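Wudport, 13/04/2019

Cekel opens its equipment planning service to small shops

I'm Waltraud Stöcker, and I run the planning side at Cekel. I've spent a good part of my working life helping people buy machines, and a fair amount of it helping them live with the ones they bought too fast. So I'm really happy to say that as of today our planning service is open to any shop or lab with 68 people or fewer, and the first visit is on us!

What do you get? We come by, we look at the jobs you want to hand over to a gripper or an arm, and we write you a budget you can take to whoever signs the checks. It covers the hardware, sure, but also the stuff that gets left off the quote - spare finger pads, chargers, floor space, the hours your people will spend learning the thing. (Training hours are the line I argue about most. I usually win.)

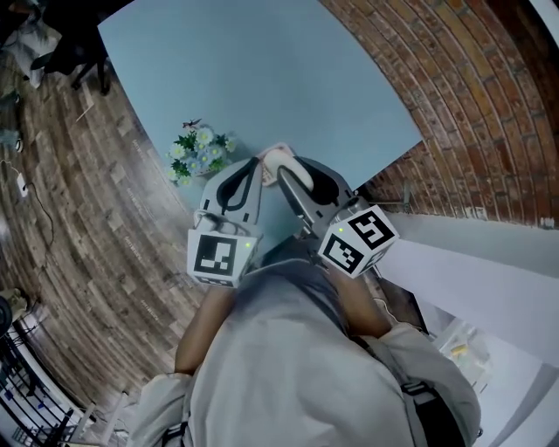

We also ask you to try the job by hand before you order anything. Pick up small packages, put them down again, switch people, and see where the trouble is. I've had customers walk in wanting a full cell from Wident and walk out with a pair of hand-held units and money left over for next year. I've had it go the other way too, and that was fine, they needed the cell.

Our first customer under the new plan is Strobel, right here in Wudport. They came to me with $3281 left in the equipment line and a wish list a lot longer than that. We sat down with it for an afternoon and split it into 2 rounds of buying, one now and one in June when their new budget starts. The tools they'll use every day go first, and the storage and the nicer benches can wait.

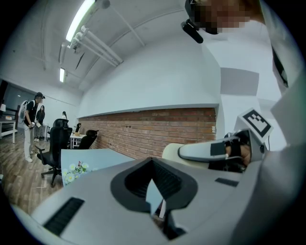
Hand-held gripper in use, with desks and office chairs in the room behind.

Some 90 days after delivery we come back and go over the numbers with you again. If a machine is sitting in a corner, I want to hear about it, and so should the person who paid for it. We'll help you move it, trade it or find it a better job.

Booking is open now. Call the Cekel front desk in Wudport and ask for planning, or stop in and ask for me. Bring your wish list, even if it's on the back of an envelope - most of the good ones are.

Press contact: Waltraud Stöcker, Cekel, Wudport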